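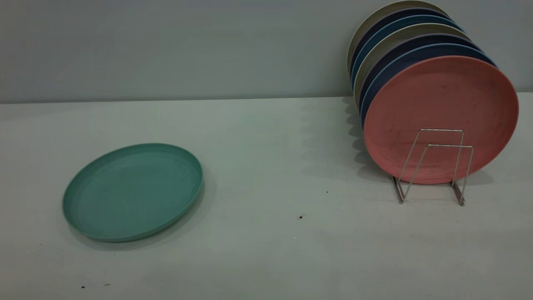 Célula de pratos de Onham

A célula de pratos de Onham, por vezes chamada simplesmente «a mesa dos pratos», é um posto de trabalho robotizado de pequena dimensão, usado na oficina de Onham para ensaiar a arrumação de louça num escorredor de arame. Faz parte do projeto Drimance e é muitas vezes apresentada a quem chega de novo como a célula mais simples da casa, fama que merece só em parte, pois a tarefa é fácil de explicar a qualquer pessoa que já tenha lavado a louça e bastante mais demorada de afinar do que se imagina.

Origem

A célula foi montada por Normand Hiebert com peças de uma bancada anterior, conhecida como Chisholm, da qual herdou o tampo e o suporte da câmara. A ideia inicial era trabalhar com copos, e ainda hoje há nos armários uma gaveta inteira deles, guardada com carinho e pouca esperança. Os pratos entraram por sugestão de Francine Beaulieu, que passou a cuidar da manutenção e escreveu o caderno da célula, um documento de 24 páginas, cheio de notas à margem, que continua a ser a melhor fonte sobre o assunto.

Composição

O posto compõe-se de um tampo claro, de um painel de fundo cinzento e liso, de uma câmara fixa e de um braço com pinça de dois dedos, que entre sessões se recolhe para fora da área de trabalho. O escorredor é de arame metálico prateado, com hastes dobradas entre as quais os pratos ficam de pé, uns atrás dos outros. É uma peça leve, e essa leveza dá trabalho: basta um toque da pinça para que rode um nadinha sobre a mesa, e um nadinha chega para estragar uma tarde.

Os pratos são lisos, sem desenho, em cores bem distintas, entre elas o vermelho-coral, o verde-água, o azul e um tom de azeitona. Algumas cores repetem-se, coisa que convém ter presente quando se escreve uma instrução para o programa, visto que pedir «o prato cor de azeitona» pode deixar a máquina perante dois candidatos igualmente honrados. O caderno recomenda que, nesses casos, se indique também a posição na fila. Os tons mais escuros merecem igualmente alguma paciência, porque vistos de lado, e encostados a vizinhos da mesma família, mal se distinguem uns dos outros.

Preparação

A preparação começa pela limpeza do tampo. Passa-se um pano de microfibra quase seco, sempre na mesma direção, e depois inclina-se a cabeça para olhar a superfície de través, que é como melhor se apanham as migalhas e os pontinhos escuros. O programa de deteção, chamado Clellia, separa os objetos do fundo pela cor e pelo contorno, e uma partícula isolada não costuma incomodá-lo; várias juntas, perto do rebordo de um prato, já podem alargar o contorno calculado e levar a pinça a fechar-se no sítio errado. As manchas ténues do próprio tampo são antigas e não saem, por muito que se esfregue (e já se esfregou muito).

Segue-se o escorredor, que se coloca à direita da mesa, com os pés bem assentes. Quem prepara a célula deve pousar um dedo em cada canto e sentir se o arame baloiça. Se baloiçar, corrige-se o arame à mão, com a ajuda de um alicate de pontas forradas, e nunca se põe papel dobrado por baixo, solução que toda a gente experimenta pelo menos uma vez.

Os pratos carregam-se de trás para a frente. Cada um deve ficar ligeiramente reclinado e separado do seguinte, de modo que se veja ao menos uma meia-lua do rebordo. O prato que vai ser apanhado primeiro deita-se sozinho à esquerda, com a face para cima e sem nada dentro, deixando livre o centro da mesa para o braço poder descer à vontade.

Luz e sombras

Boa parte da afinação diz respeito à luz. Os pratos de pé lançam sobre o tampo, do lado esquerdo da fila, uma sombra recortada em lóbulos, e nas primeiras versões do Clellia essa sombra era tomada, com certa frequência, por mais um prato. Hiebert experimentou mudar o candeeiro, depois subi-lo, depois forrá-lo com papel vegetal, e acabou por resolver a questão no programa, ensinando-o a desconfiar de tudo o que fosse cinzento e não tivesse rebordo. O papel vegetal, no entanto, ficou, porque suaviza os reflexos no arame.

Calibração

A calibração da câmara faz-se com um cartão quadriculado pousado no centro do tampo. Tiram-se 2 leituras, uma com o braço recolhido e outra com o braço estendido, e comparam-se. Se não coincidirem, verifica-se primeiro o aperto do suporte da câmara, que tem o mau hábito de ceder nos dias quentes, e só depois se mexe nos parâmetros. Foi o que aconteceu num mês de agosto particularmente abafado, em que se refez a calibração inteira por causa de um parafuso.

Manutenção e avarias

As almofadas de borracha da pinça são a peça que mais se gasta. Quando perdem a aderência, o prato escorrega devagar durante a subida e chega ao escorredor torto, batendo na haste em vez de entrar no vão. A substituição é simples: desliga-se o ar, retira-se a almofada velha com uma espátula de plástico, limpa-se a cola com álcool e cola-se a nova, deixando-a repousar de um dia para o outro. Beaulieu insiste em trocar as duas ao mesmo tempo, mesmo que uma pareça boa.

O escorredor, por seu lado, pede uma inspeção às dobras do arame, onde o metal cansa primeiro. A última revisão registada no caderno tem a data de 9 de setembro de 2022 e refere apenas o endireitamento de uma haste, a lubrificação do punho do braço e um pedido, sublinhado, para que devolvam o alicate à gaveta.

Ver também

Bancada Chisholm
Clellia (programa de deteção)
Projeto Drimance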